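Hello and welcome! You've found the practice set our after-school robotics club at Villby put together over the term, mostly in the simulator and mostly on snacks. Hatsue Kudo set up the table and the two arms, and Miyuki Sakai did the patient work of sorting the runs.

## What's inside

- 816 training runs
- 99 runs held back for testing
- `notes/` — our lab diary, spelling mistakes and all

The egg folder is the one we're fondest of, so please start there if you're new.
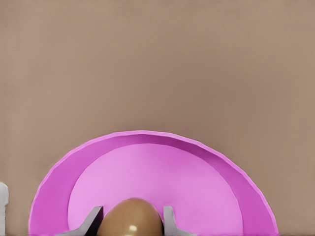
*Gripper camera: brown egg between the fingers, pink bowl.*

Each run has a gripper view and a view over the whole table, saved under the same run number. If you only have room for one, take the table view — Chie Hirano finds it much easier to follow when both arms are busy, and most of the newer members agree with her.

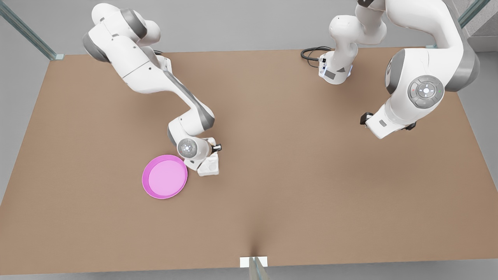 *Table view: both arms, with the right gripper beside the pink plate.*

## Getting started

Unzip everything into `latatano/data`, then run `python replay.py --run 800`. Questions go to Tsutomu Yokoyama, who loves getting them!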